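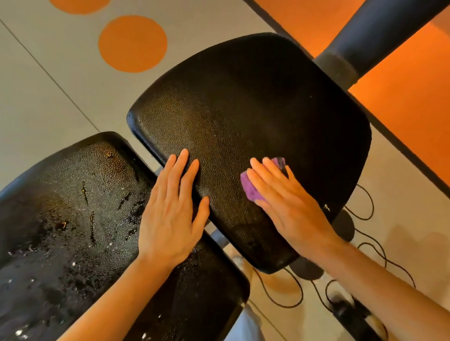 Karnance 1830 Office Chair Review: One Year at Two Desks

We bought two Karnance 1830 chairs from Clutis last July for a small bookkeeping office, and both have been in use since then, one of them for full working days and the other for afternoons and the busy stretch before taxes are due. The list price is $300 each. Clutis had them at $200, and I would judge the chair at that price.

Before these we had a pair of mesh chairs from Tovum, the 1055 model, and I'll compare the two where it makes sense. The Tovum chairs were fine for four years. Then the mesh on one started to sag and the arm pads on both split.

Delivery and Assembly

The chairs came in separate boxes. One box had a crushed corner, but nothing inside was damaged. Each chair comes as a base, five casters, a gas lift, a mechanism plate, the seat, the backrest, two arms and a bag of bolts. There's an Allen wrench in the bag. It works, but the handle is short, and I switched to my own after the first four bolts.

The first chair took me forty minutes and the second took less than half that. The instructions are drawings only. Two of the drawings show the mechanism plate from different sides without saying so, and I put it on backward the first time. The arrow stamped into the plate should point to the front of the seat.

Leave all the bolts loose until the backrest is on. The holes in the backrest bracket don't line up well if the arms are already tight.

Seat

The seat is firm. For the first two weeks I thought it was too firm, and after that I stopped noticing. The foam hasn't flattened on either chair as far as I can tell. The front edge slopes down a little, and my legs don't go numb the way they did on the Tovum, which had a hard plastic lip at the front of the mesh.

Width is good for an average person. If you like to sit with one foot tucked under you, the arms get in the way. Seat depth can't be adjusted. I'm on the tall side and would like another inch. A shorter person in the office says the depth is right but has to keep the chair near its lowest setting.

The covering is black with a pebbled finish. It's warm in summer, and bare legs will stick to it. I'd take mesh over this in July if heat were the only thing to think about.

Back and Arms

The backrest is padded and doesn't move separately from the tilt. There is no lumbar knob. The curve built into it hits me in the right place, but you should sit in one first if you can. Abubakar Office Supply had the 1830 on its showroom floor when I went, and I spent ten minutes in it there before ordering.

The arms go up and down in five steps. They don't swivel or slide in. At the highest step they bump the underside of my desk, so I keep them at the third. The left arm on the full-day chair has picked up a small wobble. Tightening the bolts takes it out for a month or so and then it comes back. I put thread locker on those bolts in the spring and it has been better since.

The tilt lock has two positions, upright and free. The tension knob is under the front of the seat and is stiff enough that I have to get out of the chair to turn it. I set it once and left it.

Casters and Noise

The stock casters are hard plastic, meant for carpet. On our vinyl floor they were loud and left gray marks that came up with a damp rag. I replaced them with soft rubber ones on both chairs. The stems are the standard size and pull straight out. Add the cost of new casters to the price if you have a hard floor.

One chair squeaked when leaning back. A little silicone spray where the tilt pivots took care of it.

Cleaning

Cleaning is the main place where this chair beats the Tovum. Crumbs and dust went into the mesh on the old chairs and stayed there, and anything spilled went through to whatever was underneath. On the Karnance it stays on top. The care card says mild soap and water, no bleach and no solvents, and that's what I use. A few drops of dish soap in a bowl of warm water is plenty. 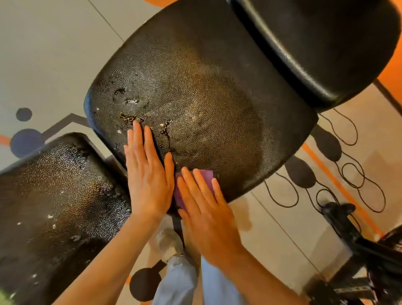
Wiping down the seat, with the brown sticky patch near one edge.

For sticky stuff, lay a wet cloth over the spot for a few minutes before rubbing. Scraping with a fingernail or a plastic card is a bad idea on any covering like this. The grain holds on to small bits of paper towel too, so a microfiber cloth is a better choice. Go over it again with plain water, then a dry cloth. The groove around the rim needs a second look, and so does the gap where the seat meets the back. I use an old soft toothbrush there.

I don't know how the covering will hold up over five or six years. I've had other chairs of this type that began to peel at the front edge in year three. After one year I see no cracks or peeling on either of these. The full-day chair has gone slightly smoother where I sit.

Warranty and Parts

Karnance gives two years on the frame and mechanism and one year on the padding and covering. I contacted them once about a missing bolt cover. They answered in two days and mailed a bag of them at no charge. They didn't ask for a receipt.

Clutis takes returns within a month, but the chair has to go back in its box, and return shipping is on you. Keep the box until you're sure. Ours filled half the supply closet.

What I Liked

Firm seat that has kept its shape
Easy to wipe clean
Standard casters, simple to swap
Quick reply on parts

What I Didn't

Warm in summer
Arms only adjust for height, and one has loosened
Assembly drawings are poor
Stock casters are wrong for hard floors
Seat depth is fixed

Who Should Buy It

At $200 I think the Karnance 1830 is a good chair for a small office or a spare desk at home, and I'd buy it again. At $300 I would look around more. There are mesh chairs at that price with a sliding seat and better arms, and the newer version of the Tovum 1055 is one I'd want to try — though I haven't sat in it.

If you run hot, or you need arms that move in close to the keyboard, skip it. If people eat at their desks where you work, the easy cleaning is worth a lot.

I'll update this when the covering warranty has been over for a while or when something breaks.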